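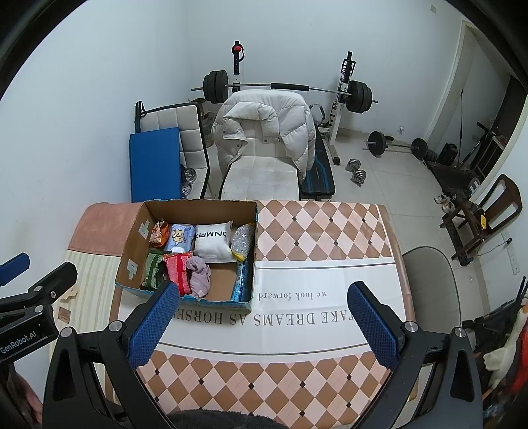
4. Filling the box

Okay, so by now you've got your box taped along the bottom (section 2) and your pile of stuff sorted (section 3). Now comes the part I like best! I've been packing mixed boxes like this for my sister, for friends in Aradlow and for the December swap for years, and I still end up taking everything out and starting over at least once. Don't worry if you do too.

4.1 Before anything goes in

1. Put the box on a table at a height where you can look straight down into it. I use the dining table with the cloth left on, because cardboard scratches more than you'd think.

2. Fold all the flaps down on the outside. They'll try to spring back up – just run your hand along each crease a couple of times.

3. Look for arrows or old labels on the walls. If there's an arrow, like the white one on the left side of my box, make sure you know which way it's pointing before you start. Old address labels have to come off or get covered completely.

Note: I ignored an old label once and my parcel went to Idholm and back. It took 18 days.

4.2 Back row first

4. Start with the light, puffy things and stand them up against the back wall. Snack bags are perfect for this. My orange one went in the back left corner, with the light blue package with the cartoon animal on it right beside it (I have a weakness for anything with a cartoon animal).

5. Keep going along the back with your pouches. The white DNMAX one sits in the middle in mine.

6. Finish the row with whatever you have that's grainy. I had a clear bag of gray granules with a yellow end, and it fits into a corner really nicely, since a bag like that will take whatever shape you give it.

Caution: check every seam on a bag of granules before it goes in. Squeeze it gently over the sink and listen. If it hisses, put it inside a second bag. I've vacuumed out a box before, and the little bits get under the bottom flaps and stay there forever.

4.3 Front row and the side wall

7. Packets go in the front. I put the green one on the left and the red one next to it. The order is up to you, but I like to keep the brightest things where they'll be seen first when the box is opened.

8. Lay bottles down along one wall. My blue plastic one is lying against the right side. Before you do this, tighten the cap, turn the bottle upside down for a minute and then wipe around the neck with a dry paper towel. If the towel comes away damp, put the bottle in a zip bag.

Caution: no glass in this kind of box, please. Glass gets its own instructions in section 6.

9. Take something soft and scrunch it into whatever space is left. I used a lavender cloth, crumpled up in front of the red packet. Don't fold it neatly! A folded cloth just sits there, and a crumpled one pushes back a bit when things start to slide. Dish towels, scarves and clean socks all do the job.

Note: if you're sending to someone who is fussy about smells, skip anything that has been in a drawer with soap or lavender bags. Snack bags aren't as airtight as they look.

4.4 The wiggle test

10. Hold the box with both hands and rock it gently from side to side. You want to hear a soft rustle. Anything that knocks needs more padding next to it.

11. Press lightly on the tops of the bags. If they stick up over the edge of the box, swap a tall one for something flatter. Please don't push the flaps down over them and hope – I did that with a bag of Yimyam crackers and my sister got crumbs.

12. Weigh it. A bathroom scale is fine: weigh yourself, then yourself holding the box, and subtract. The last one I did on the kitchen scale came to 1,552 grams, which was well inside what I'd paid for.

13. Write your contents list now, while you can still see everything. I keep mine in the Bruvel notebook, one page per box, and I put a second copy on top of the things inside.

Leave the flaps open until you've read section 5. Taping has its own little tricks, and if you're anything like me you'll remember one more thing you wanted to put in.

If it doesn't all fit

Take out the bottle first and try again. It uses up the most room for its size, and it can nearly always travel in the next box.

Section last updated 3 March 2019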